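Flesness Grasp Planner: Frequently Asked Questions
Last updated 2018-08-16

These are the questions that reach the Flesness list most often. Build instructions and the message reference are kept separately. Unless noted otherwise, answers apply to the current release branch.

What does Flesness do?

Flesness takes a segmented point cloud and a gripper model and returns a ranked list of grasp poses, each with a score and a finger opening. It does not move anything. Execution is handled by the Omon controller, or by whatever controller you already run, as long as it accepts a pose and an opening width.

Do I need Omon to use it?

No. Omon is the default because both packages share a message format. If you use another controller, write an adapter that converts the grasp message and reports back one of the result codes listed in the reference. Most adapters run to fewer than 60 lines.

How fast is it?

On our test machine a single request with the default settings takes 600 ms. Most of that is collision checking against the support surface. Lowering the number of candidates cuts the time nearly in proportion, but the planner will miss narrow grasps on thin edges first.

Which sensors are supported?

Any source that produces an organized depth image with matching intrinsics. For wrist-mounted or hand-held cameras, you also have to supply the transform from the camera to the fingertip center. Todorova, the calibration tool, writes this file in the form Flesness reads.

Why does the planner reject every grasp on a dark object?

Low-reflectance surfaces often return sparse depth, and matte black plastic is a common offender. With too few points on the rim, the normal estimator falls back to the table plane and every candidate is scored as a collision. Set min_rim_points to 6 and turn on edge completion. If that does not help, view the raw cloud before changing anything else in the planner.

Does finger geometry matter if the opening is correct?

Yes. The collision model includes the pads, the finger bodies and any mounting tabs. Pads that sit at an angle to each other need the angle entered in the gripper file. With the angle left at zero, the planner assumes parallel faces and places the contact points too high on a low object such as a shallow tray.

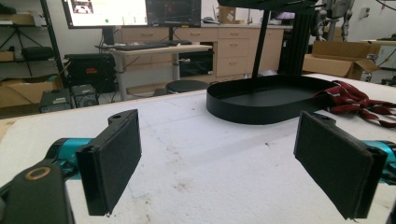

Kamarul Saragih wrote to the list that the angle alone did not fix his low grasps: "I had the pad angle right and still got contacts above the rim. The pad thickness was missing from my gripper file, so the model closed past the real surface. It would help if the loader refused a file without it."

The loader now prints a warning when pad_thickness is absent. It does not refuse the file, as several older gripper files would stop loading. Enter the thickness of the pad at rest. Compression is handled by a separate parameter, pad_give, and should be left at its default unless you have measured it.

Can I mask out clutter on the table?

Yes, in 2 ways. A workspace box removes all points outside a fixed volume and is enough for most benches. A label mask removes points by segment and is the better choice when soft items lie next to the target – cloth in particular tends to merge with whatever it touches. Both filters can run together, and the box is applied first.

Why do the finger bodies show up in the cloud?

They are in view of the camera and have to be removed by the self filter. Check that the filter is enabled and that the gripper file matches the hardware. The filter pads the model slightly, so points very close to a finger are dropped as well. Reduce self_filter_margin if you are losing parts of the target.

Can I replay a recorded session?

Stastemano logs can be replayed through the planner with the offline flag. Timestamps are kept, so a slow machine will skip frames unless you add the step option. Grasps from replay should match those from the live run if the random seed was saved. Logs made before the seed field was added will give similar rankings, but the order may vary near the top.

Where do I report a bug?

Send it to the list with the gripper file, the planner settings and one log that shows the problem. Please trim the log to the request that failed.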